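ティルカリ(Tirkari)家庭用双腕ユニット 設置・設定ガイド
第4章 台所で使う前に:箸と食器の片付け

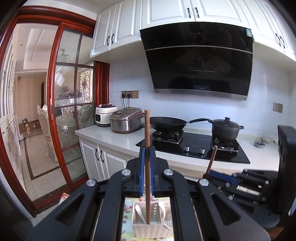

機械に台所の片付けを任せて、人は別の部屋にいられますか。
現時点では任せきりにできません。決まった種類の食器を決まった場所へ運ぶところまでなら使えますが、始める前の準備と終わった後の確認は人の仕事として残ります。

この章は、第3章までの本体の固定と腕の原点合わせが済んでいることを前提にしています。済んでいない場合は先に第3章へ戻ってください。原点がずれたまま本章の手順を行うと、つかむ練習の段階で必ず失敗し、原因がどこにあるのか分からなくなります。

販売資料には「食後の台所をまるごと」という表現があります。本ガイドの執筆側としては、この表現をそのまま受け取らないようお願いします。本章で扱う「片付け」とは、次の範囲を指します。

・乾いた箸、木べら、菜箸などの細長い道具を一本ずつつまみ、かごまたは箸立てに入れる
・空の小鉢、小皿を調理台の上で移動する
・ふたをした空の鍋を、その場で向きだけ変える(両腕使用、見守り必須)

洗う、拭く、残り物を移す、生ごみをまとめる、油を処理する、といった作業は含みません。片付けと聞いて多くの人が面倒だと感じるのは、むしろこちらの作業でしょう。その部分を期待して購入された方は、設置を進める前に付録Cの返品条件をお読みください。

4.1 何がどの程度できるのか

ドルメルム(Drumerum)の試験台所で、箸を一本つまんでかごに入れる作業を1,391回行いました。このうち304回は、途中で人が手を貸しています。手を貸した場合に数えたのは、箸を落とした、二本一緒につかんだ、かごの縁に当たって止まった、箸を見つけられずに停止した、の四種類です。

この数字を良いと見るか悪いと見るかは、読む方の生活によります。ただし、次の点を差し引いて考えてください。

・試験では照明を一定にしています。夕方の西日や、換気扇の灯りだけの台所では試していません。
・箸は同じ形のものを使いました。塗り箸、金属の箸、子ども用の輪のついた箸は含まれていません。
・かごの位置は試験中に動かしていません。家庭では、かごは動きます。
・作業時間は一本につき90秒を上限とし、超えたものは手を貸した回に入れました。人が同じことをするのに90秒かける場面は、まずないはずです。

以上の理由で、試験の結果をご家庭での成績の見込みとして使わないでください。ご家庭の成績は4.6の記録表で確かめるのが確実です。

注記:動画での紹介は、編集で早送りされている場合があります。再生速度の表示がない動画を、作業時間の目安にしないでください。ニルブリッジ(Nilbridge)の案内動画も、旧版には速度の表示がありません。

4.2 用意するもの

・ティルカリ本体と左右の腕(第2章で組み立てたもの)
・先端パッド 一組(装着済み)、予備一組
・練習用の木の箸 一膳。本体には付属しません。長さのそろった、塗りのないものを選んでください
・平らな底のかご。穴のあいた樹脂製のものでかまいませんが、軽いものは滑り止めを敷くこと
・乾いた布
・停止ボタン(有線)
・筆記用具と4.6の記録表

注意:割れた箸、先の欠けた箸を練習に使わないでください。欠けた先がパッドに刺さり、交換が必要になった例があります。

4.3 作業場所を整える

台所は人が使いやすいように作られています。コンロ、鍋の取っ手、炊飯器の電源コード、壁のコンセント、吊り戸棚の把手。立って料理をしていれば意識もしないこれらの一つ一つが、腕にとっては引っかかる場所になります。台所を機械に合わせて片付ける作業に、機械が節約する時間より長くかかるのなら、その台所にはまだ向いていません。

次の順に進めます。

1. コンロの火がすべて消えていることを、つまみを見て確かめます。ガスの場合は元栓も閉めます。

2. コンロの上に鍋やフライパンがあるときは、冷めていることを人が手で確かめます。ティルカリには温度を測る機能がありません。鍋の見た目から熱いかどうかを判断することもできません。

3. 長い取っ手のある鍋は、取っ手を調理台の内側へ向けます。隣の鍋に触れている場合は、間をあけてください。画面上で取っ手と隣の鍋がつながって見えると、一つの物として登録されてしまうことがあります。

4. かごを置く位置を決めます。腕の付け根からかごの中心までを600ミリメートル以内にしてください。これより遠いと、腕が伸びきって下向きの角度をとれません。

5. かごの下に滑り止めを敷き、手で軽く押して動かないことを確かめます。花柄や格子柄の敷物の上に直接置くと、かごの縁を見つけるのに時間がかかる場合があります。無地の布を一枚はさむと改善することがありますが、必ず改善するとは言えません。

6. 電源コードのうち、腕の通り道に垂れているものを壁側へ寄せます。寄せられない場合は、4.5で「立入禁止」の範囲に指定します。

7. ガラスの引き戸や、光沢のあるレンジフードがある台所では、反射が問題になります。試運転の時間帯に、照明の映り込みがどこに出るかを見ておいてください。

8. 床にある袋や箱は別の部屋へ移します。腕の届く範囲になくても、駆けつけた人がつまずくと停止が遅れます。

警告:小さな子どもや動物が台所に入れる状態で運転しないでください。扉のない台所では、柵を設けるか、もう一人が入口に立ってください。人を検知して止まる機能は補助であり、柵の代わりになりません。

警告:火を使っているあいだは、どのような設定であっても運転しないでください。「見守りながらなら」という例外はありません。

4.4 箸を一本つまむ練習

ここがこの章の中心です。箸は人の手には何でもない道具ですが、細く、軽く、転がり、先へ行くほど細くなります。つかむ位置が少しずれるだけで傾き、傾いたまま運べば下の先端がかごの縁に当たります。箸をまっすぐ立てて持ち、かごの上まで運ぶところまでできれば、木べらや菜箸はおおむね同じ設定で扱えます。逆は成り立ちません。木べらで成功しても、箸は別に練習が必要です。

1. 停止ボタンを片手に持ちます。以後、手順12まで手から離さないでください。

2. 先端パッドの表面を乾いた布で拭きます。油がついていると、十分な力で挟んでも箸がゆっくり下へ抜けます。

3. 操作画面で「練習」→「細長い物」→「一本」を選びます。

4. 練習用の箸を一本、調理台の上に横向きに置きます。もう一本は、腕の届かないところへよけておきます。

5. 「探す」を押します。画面の箸に枠が重なるまで待ちます。枠が箸以外の物、たとえば目地や天板の縁に重なったときは「違う」を押し、箸を少し動かしてやり直します。

6. 枠が重なったら「つかむ位置」を確認します。初期設定は箸の中央です。太いほうの端へ寄せると安定しますが、寄せすぎると先端側が大きく振れます。中央から太いほうへ、指二本ぶんを目安にしてください。

7. 「つまむ」を押します。腕が下り、左右の爪が閉じます。箸が両側のパッドの間にあることを目で確かめます。片側だけに当たり、爪の根元に引っかかっている状態は失敗です。画面の表示が「完了」でも失敗として扱ってください。

8. 「持ち上げる」を押します。調理台から手のひら一枚ぶん上がったところで止まります。

9. そのまま30を数えます。箸が回ったり下がったりしたら、挟む力を一段上げて手順4へ戻ります。三段上げても下がる場合は、力の問題ではありません。パッドの汚れか、箸の表面の塗りを疑ってください。

10. 「立てる」を押します。太いほうの端が上、細いほうが下になるように腕が回ります。上下が逆になったときは、置いた向きを変えてやり直します。画面で上下を入れ替える機能もありますが、入れ替えた設定は次回まで残らないことがあり、勧めません。

11. 「かごへ」を押します。先端がかごの縁より上にあることを、正面と横の両方から確かめてください。正面から見て越えているようでも、手前で重なって見えているだけのことがあります。横から見る手間を省かないでください。

12. 「放す」を押します。箸がかごに入ったら、一回として記録します。

この手順を、続けて十回成功するまで繰り返します。九回成功して十回目に落とした場合は、最初からです。厳しいと感じるかもしれませんが、夕食後に並ぶ箸は一本ではすみません。家族の人数ぶんを続けて扱えなければ、結局は途中から人が片付けることになります。

注記:両腕で別々の箸を同時に持たせる設定(「並行」)は、一本の練習が終わってから試してください。二本目の腕が一本目の視界を遮り、片方が止まる場合があります。時間が半分になるという説明を見かけますが、試験台所では半分になりませんでした。片方が待っている時間が長いためです。

注意:箸を口に入れる側からつかませないでください。パッドは食品に触れる部品として作られていません。運んだ箸は、使う前に人が洗ってください。

4.5 範囲の指定

練習が終わったら、腕が動いてよい場所と、入ってはいけない場所を決めます。自動で候補が出ますが、そのまま採用しないでください。自動の候補はコンロを「平らな空き面」と見なすことがあります。黒いガラスの天板では特に起こりやすく、火をつける場所の上に小皿を置こうとします。

1. 「範囲」→「手動」を選びます。

2. コンロ全体を囲み、「立入禁止」にします。つまみの手前まで含めてください。

3. 炊飯器などの電気製品を、それぞれ囲みます。ふたが開いたときの高さも含めます。

4. 吊り戸棚の把手のうち、腕を上げたときに届くものを囲みます。

5. レンジフードの下端を高さの上限に指定します。

6. 残った場所のうち、実際に箸や小鉢を置く面だけを「作業面」として囲みます。

7. 「試し動き」を押し、何も持たない状態で腕を端から端まで動かします。禁止範囲に近づくと警告音が鳴ります。鳴らずに入った場合は停止ボタンを押し、手順1からやり直してください。

多くの台所では、手順2から5までを終えると作業面はかなり狭くなります。表示される作業面がまな板一枚に満たないときは、その台所での使用はお勧めしません。設定を工夫すれば広がるという質問をよくいただきますが、禁止範囲を削って広げることは工夫と呼べません。

注記:炊飯器の位置を変えた、調味料の棚を足した、かごを買い替えた。こうした変更のたびに範囲の指定をやり直す必要があります。本体は変更に気づかないことがあります。

4.6 一週間の見守り運転と記録

範囲の指定が終わっても、すぐに日常使いへ移らないでください。まず一週間、毎日同じ時間帯に、人がそばについて運転します。記録するのは次の項目です。

・準備にかかった時間(鍋をよける、コードを寄せる、かごを置き直す)
・運転していた時間
・人が手を出した回数と、その理由
・運転後の後始末にかかった時間(落ちた箸を拾う、向きを直す)
・同じ量を人が片付けた場合の時間。一週間のうち一度は、実際に測ってください

最後の項目は飛ばされがちですが、これがないと残りの数字に意味がありません。人が箸を集めてかごに入れる時間は、測ってみると驚くほど短いものです。

一週間が終わったら、準備と後始末の時間を足し、人が片付けた場合の時間と比べてください。足した時間のほうが長ければ、ティルカリはその台所では家事を減らしていません。運転そのものの時間は比較に入れなくてかまいませんが、そのあいだ人がそばに立っていたのなら、入れるのが公平です。

一方で、時間だけが基準にならないご家庭もあります。手や指に力が入りにくい方、長く立っているとつらい方にとっては、遅くても代わりに持ち上げてくれる腕に価値があるかもしれません。トイヴォネン(Toivonen)の相談窓口にも、その用途での問い合わせが届いています。ただし、準備の手順の中には鍋の取っ手を動かす、かがんで床の物をどけるといった動作が含まれます。それを誰がするのかを、先に決めておいてください。ここを決めずに導入すると、助けが必要な方の仕事が増えます。

4.7 うまくいかないとき

箸に枠が重ならない
箸と天板の色が近い場合に起こります。照明を一つ増やしてください。それでも重ならないときは、箸の下に色の違う布を敷きます。布ごとつかむことがあるので、一回目は必ず低速で行います。

二本一緒につかむ
箸同士の間隔が足りません。間隔をあけて並べるのは人の作業です。並べる手間があるならそのままかごに入れたほうが早い、というご意見をいただいており、そのとおりだと考えます。重なった箸を一本ずつ分ける機能は、本ガイドの発行時点で搭載していません。

持ち上げた後に箸が傾く
つかむ位置が中央から離れすぎているか、パッドの片側がすり減っています。左右のパッドを見比べ、厚みに差があれば両方とも交換してください。片側だけの交換はしないでください。

かごの縁で止まる
かごが動いています。滑り止めを確認し、4.5の「作業面」を登録し直します。取っ手のついたかごでは、取っ手を倒すか外してください。上に渡る形の取っ手は、倒したつもりでも運転中に起きることがあります。

小鉢を持ったまま動かない
重すぎる、または中身があります。中身のある食器は運べません。水が少し残っているだけでも、傾ける動作でこぼれます。

理由の表示がないまま停止する
電源を切り、一分待ってから入れ直します。同じ日に二度起きたときは使用を中止し、記録表を手元に置いて窓口へ連絡してください。ソフトウェアの更新で解消した例はありますが、更新の後に別の場所で停止するようになった例もあります。更新したら4.4の練習をもう一度行ってください。

4.8 手入れ

1. 運転が終わるたびに、先端パッドを固くしぼった布で拭き、続けて乾いた布で拭きます。洗剤は使いません。

2. 週に一度、腕の関節部分のねじに緩みがないか、付属の工具で軽く当たって確かめます。締め直すときは、左右の爪が閉じた状態で行ってください。

3. 月に一度、関節の隙間にたまった油とほこりを、乾いた綿棒で取ります。台所での使用では、居間での使用よりずっと早く汚れます。

4. パッドに切れ目や硬くなったところがあれば交換します。

注意:腕を食器洗い機に入れたり、流しで水をかけたりしないでください。防水ではありません。台所で使う製品が水に弱いという点は、購入前の説明が足りていなかったと考えています。

4.9 日常使いに移る前の確認

次のすべてを満たした場合に限り、第5章「予約運転」へ進んでください。一つでも満たさないものがあれば、見守り運転を続けます。

・箸一本の練習で、十回続けて成功している
・一週間の記録表が埋まっており、人が片付けた場合の時間も書いてある
・準備と後始末の時間の合計が、人が片付けた場合より短い。または、短くなくても使う理由がはっきりしている
・禁止範囲への侵入が、一週間のうち一度もない
・停止ボタンの場所を、同居する全員が知っている

予約運転を使う場合も、運転中は家の中に大人がいる必要があります。外出中の運転は、保証の対象になりません。

第5章では、夕食後の時間帯に合わせた予約の設定と、途中で中断した作業の再開方法を説明します。記録表の用紙は付録Aにあります。複写して使ってください。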